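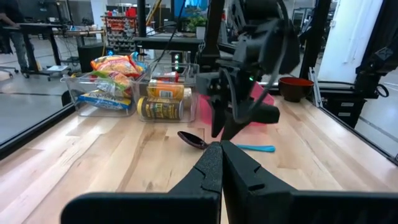
A light wooden tabletop, grain lines, knots and all.

Van kitchen tips, the September lot

We got back from the coast on 10th September with a bag of washing, half a jar of piccalilli and a notebook full of things I'd scribbled down while the kettle boiled. A few of you asked after the April trip how we manage to cook proper dinners in the van without falling out, so I've typed up the kitchen pages. The falling out is a separate matter.

Decant before you go. I used to load the cupboards with whatever came out of the shop, boxes and all, and then spend the first evening squashing cardboard. Now the rice, oats, pasta and sugar go into screw-top tubs at home, and I cut the cooking instructions off the packet and tape them to the lid. Square tubs if you can get them! Round ones roll, and they'll pick the steepest hill in the county to do it on.

Tea towels between the plates. One between each plate and one stuffed down the side of the mugs. You need the tea towels anyway and it stops the rattling, which on the road up to Lamport was driving me potty (we had 21 miles of it, single track, sheep on both sides, and a cupboard that sounded like a brass band falling downstairs).

Freeze your first two dinners flat. Chilli, stew, curry, whatever you like, in a freezer bag laid on a baking tray so it sets as a slab. Slabs stack, they keep the coolbox cold on the way down, and by the second night they've thawed enough to tip into a pan. Put the bag inside another bag. I didn't once, and the coolbox smelt of cumin until Christmas.

Onions and potatoes. Keep them apart and keep them out of plastic. Ours hang in two old cotton shoe bags behind the passenger seat.

One good knife with a cover on it. I had a whole roll of knives in the drawer at one time and used the same one for everything. A bit of folded card and parcel tape makes a perfectly good cover, though Shadi Karam, who was on the next pitch to us at Zolthorpe, uses the spine off an old plastic folder cut to length and it's a much neater job. I've since copied it.

Washing up on very little water. Wipe everything first with kitchen paper or the heel of the loaf. Glasses, then cutlery, then plates, pans last, same as at home, only in a bowl inside the sink so you can carry the dirty water off to the proper drain. For burnt-on porridge I put in 300 ml of water and a spoonful of bicarb, bring it to a simmer, turn it off and go for a walk. Mostly it lifts. If it doesn't, go for another walk.

Damp salt. A few grains of dry rice in the salt pot -- old trick, still works. Biscuits are harder. I keep ours in a tin with a sugar lump and swap the lump when it goes soft, and I couldn't swear it does anything but my mother did it so there we are.

Smells in the fridge. When the van's parked up at home, wedge the fridge door open with a rolled-up sock and leave a saucer of bicarb inside. Never shut it up closed for the winter. Theerawat Wiriya wrote in to say he uses dry coffee grounds in a jam jar and finds them better, but they do go everywhere if you forget and drive off.

Cooking fish. Do it outside. I know it's raining. Do it outside.

Gas. Turn it off at the bottle before you set off, every time, and let whoever's not driving say out loud that it's done. We also say "roof vent" and "step". I drove four miles with the step out last year and I'd sooner not repeat it. Crack a window whenever the hob's on, too, and don't be tempted to use the rings to warm the van up.

A line for wet cloths. Two suction hooks and a length of elastic across the shower door. Wet the hooks very slightly before you press them on and they'll hold for days, or ours do.

Things I took and didn't use: the salad spinner, the second frying pan, the cafetière (five mugs of grit to rinse out every morning, never again) and the egg poacher. Things I missed: a peeler, clothes pegs for closing bags, and a second tin opener after the first one went over the side of the harbour wall at Allell.

Next month is bedding and boots.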